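Dalisay Sofa Notes: README

Version of May, kept by Maricel Tagle
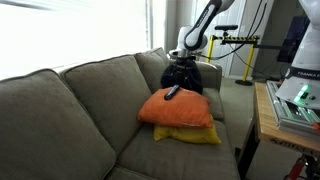
The Dalisay set is a collection of written notes on how living rooms are put in order at the end of the day. It has 754 notes from 25 homes in Pruvevthorpe, and each note covers one sofa and the things left on it. We write colors in the plain way, so an orange pillow stacked on a yellow one is entered as "pillow, orange, on pillow, yellow", and a remote control lying on top gets its own line after them. The sofa itself is entered only one time, with its color and the number of back cushions.

Files

notes.csv -- one row for each note
things.csv -- one row for each thing on the sofa
words.txt -- the list of allowed names, made by Danilo Dumlao

Please use "pillow" for the loose ones and "cushion" for the parts of the sofa. In the first version these two words were mixed, and 15 notes still wait for correction. They have the mark "check" in the last column.

Blankets are entered as folded or not folded. We do not record brand or price.

Questions about the word list go to Danilo. For missing rows, write to me and give the note number.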